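Shared Pantry Project, Dravport
Progress report to the Zemach Fund
20th September

Sorry this is later than promised. Written in two sittings, so bits may repeat.

Where we are

Grant covers fitting out the pantry room at the Chambi Street hall and getting a working jar library going, so households can take dry goods in small amounts and bring the jar back. Room is fitted. Library is going, not at full size. 124 households signed up by the time of writing. We said we'd hope for a hundred by now so pleased with that.

Spend to date 2443 pounds. Breakdown is in the spreadsheet sent separately. The only line over budget is shelving, see below.

The room

Painted, both coats. Floor scrubbed and sealed at the door end, where the old lino came up. Sink plumbed in at last (the July delay was the stopcock, not us). Hot water reaches it but takes a good while to come through, so people run the tap and go off and do something else, and we have had one small flood as a result. Sign now up over the sink.

Shelving went over because the back wall is not straight. The first lot of brackets left a gap at one end you could lose a bag of lentils down, and one did go down. Had to batten the wall out and start again. Solid now. Four shelves, deep ones at the bottom for sacks, narrow at the top for spices and tea. Top shelf too high for several of our regulars so a step stool has been bought, it was not in the budget, small sum, under sundries.

Lighting still poor in the far corner. We have a quote, would like to talk about it before comitting.

Stock

Bulk order from Eltau came in two deliveries. Oats, red lentils, rice, plain flour, sugar all good. Chickpeas short by one sack, credited. The split peas were old and would not soften however long you boiled them. Tried them in the pressure cooker, tried bicarb. Have stopped giving them out and asked for replacements. No answer yet.

Best movers: oats, rice, flour. Slowest: pearl barley, which people say they'd use if they knew what to do with it. Recipe cards for barley are drafted, need printing.

Spices are the surprise. We put in a few on a whim and they go quicker than we can fill. A household wanting two spoons of turmeric doesn't want to pay for a whole shop jar and it makes sense when you think about it. Small jars therefore needed, more than we planned for.

Cleaning and checking

Routine as it stands:

Jars come back to the crate by the door.
Lid off, old label off, soak.
Wash, rinse, upside down on the rack overnight.
Check rim for chips with a finger, carefully. Chipped ones go out.
Lid checked inside for rust, swapped if in doubt.
Refill, new label, date on it, shelf.

Label removal takes longest by far. The shiny sticky ones leave glue behind whatever you do. Oil and a bit of bicarb paste shifts most of it, then another wash to shift the oil. We've asked people not to add their own labels on top of ours but they do.

Moisture caught us out in the summer. Jars were being filled too soon after washing and a batch of sugar set hard. Hence overnight on the rack, no exceptions now, even when we're short. The sugar was broken up with a rolling pin and used for jam so not a total loss.

Breakages: 16 since opening. Most of them on the hard floor by the sink, so a rubber mat is going down.

Jars and labels

We take whatever jars people give so long as the lid is sound, and sorting them takes more table space than we allowed for. Straight sided ones are easiest to wash, anything with a narrow neck is a pain. Donated ones often turn up with lids already on, the red and white gingham sort on faceted glass being a good example, and they look well on a shelf but you cannot tell one from the next without a proper label. Small cream paper label with the name written by hand is the style we'd like to keep to, it is cheap and people like it, only the writing has to be bigger and darker than it has been. Faint handwriting is no use to someone reading it at arm's length. Same goes for a second strip stuck on above the main one, too much small writing in one place. One label, one word, date underneath.
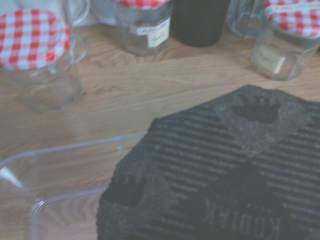

Fat marker pens ordered for this. Also trying a colour dot for allergens, red for nuts and yellow for gluten, but the dots fall off in the wash, so still looking for some that stay on.

What hasn't been done

The weighing station. Scales bought, but the table meant for them wobbles and the reading jumps about. Needs a heavier table or a shelf bracketed to the wall. Until then people are filling by scoop, which is fine for oats and hopeless for spices.

The leaflet. Text done, no pictures, no printer booked.

Evening opening. Tried twice. Quiet both times, but the weather was foul and it was hardly advertised. Would like to try again once the lighting is sorted as the far corner is gloomy by teatime.

Next quarter

Mat down, weighing shelf up, barley cards printed. Chase Eltau about the split peas. Second jar collection, asking specially for small ones with lids. Stock check before the new order goes in, so we dont end up with more barley.

Request

We'd like to move the unspent part of the leaflet money across to small jars and lighting. Total stays the same. If you can let us know before the next order that would help a lot, as the spice shelf is down to cumin and not much else.

Receipts to follow by post, two are missing and being hunted for.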